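Last changed 31 August 2026, after the glue incident.

## Gripper tips for people with a shed and a day job

These are the notes for the two-finger gripper arm we are building on the long bench at Stindden. Most were learned in the wrong order. If you are working on Otel (the arm) or Vi (the laptop that tells Otel what to do), read them before you touch the screwdriver.

**Try it in the simulator first.** Yes, it's dull. A simulated finger costs nothing and a real one costs an evening with a hacksaw. I skipped this step in May and we still find bits of the old bracket behind the radiator.

**Keep the model plain.** Onyekachi Okeke spent a weekend giving our simulated bench a lovely set of knots and coffee rings. It ran like a wet sock. Flat colours are fine. Make neighbouring surfaces different enough that you can tell at a glance which one a finger is in front of, then stop decorating and go and do the wiring.

**Look from the wrist.** The view from the side makes every grip look splendid. The wrist view is the one the arm has to work with, so check that both fingertips show in it and that the gap between them is clear. If you can only see one finger, move the camera mount before you change any code. I have changed a great deal of code.

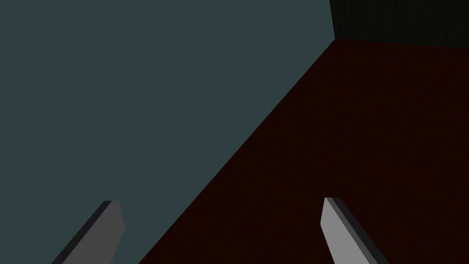
*Wrist view in the simulator, gripper open, nothing in it.*

**Save an open, empty view before every change.** Give it a sensible name. "Final" is not sensible, and neither is "final 2", of which we have several. When something later looks crooked you can put the old view next to the new one and settle the argument before tea.

**Mark the real fingers.** On the bench the two fingers look the same, and they go back on swapped more often than you'd think. A dab of paint on the left one, inside face, near the screw. Left means left as the camera sees it. We did have a vote, and it was close.

**Cut finger pads from old bicycle inner tube.** Wash off the powder, rough up the back with sandpaper, and use contact glue. Leave both sides to go tacky before you press them together. Do not close the gripper to "clamp it while it dries". See the top of the page.

**Close slowly.** Our slider goes up to 902, a number chosen by somebody who has since moved to Flulon and won't answer messages. Start at 9 and creep up. An empty matchbox makes a good test piece: if it comes out flat, you have gone too far.

**Tape the cable twice.** Once at the wrist and once at the elbow, with a loop of slack between. Then swing the arm by hand through its whole reach, power off, watching the loop. If it snags on the vice, the vice moves. The vice is heavy, so bring a friend.

**Don't trust a good run in Vi.** The simulator has no draughts, no sawdust and no loose grub screws. Run the same move on Otel at the slowest speed with a hand on the off switch, and keep the other hand out of the way. Mugs go on the windowsill.

**Put the hex keys back.** The two small ones belong in the tobacco tin. Only one is there at present. If it's in your coat, the tin is on the shelf over the drill.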